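The Office of Unclaimed Effects

Notice was given on 11 July 2023 that the Office of Unclaimed Effects at Vistthorpe would close, and that all articles remaining in its care would be returned, transferred or retired. The notice was signed by Tianyou Xiong, Senior Registrar, who had held the post for 32 years.

The Office had been founded to serve passengers of the Indwood ferry. Under its rules, every article left aboard was to be entered in the register, given a shelf, and kept until its owner asked for it. The rules made no provision for owners who did not ask. By the final February the register had reached entry 2000, and the Registrar wrote to the Ministry at Itov to request a second volume. The Ministry replied that the ferry had ceased to run.

The Registrar acknowledged the letter and filed it. He then began the returns.

Most entries were settled by post. An umbrella went to a dentist. A brass key went to a house in Pap that no longer had a door to fit it, and the present occupant signed for it all the same. Two entries were disputed, both by the same pair of sisters, and were settled in the hallway without the help of the Office.

Entry 614 was a child's cloth, white, with a pattern of tulips. The register gave no name. Under "Remarks" a former clerk had written: "Mother will come back for this." 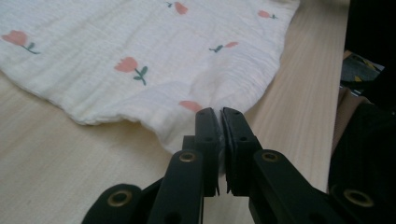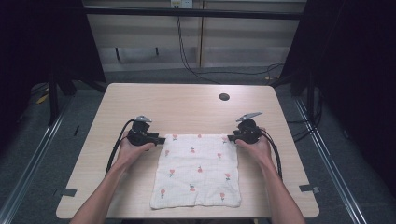
The Registrar considered the remark at some length. It was not a claim within the meaning of the rules, and it could not be treated as one. It was, however, a statement made by an officer in the course of duty, and it had never been withdrawn.

He therefore extended the closing date by one day, and then by another. The extensions were entered in the register in the proper form. On each of them he unlocked the public counter at nine, set out the pen and the receipt book, and switched on the lamp above the door.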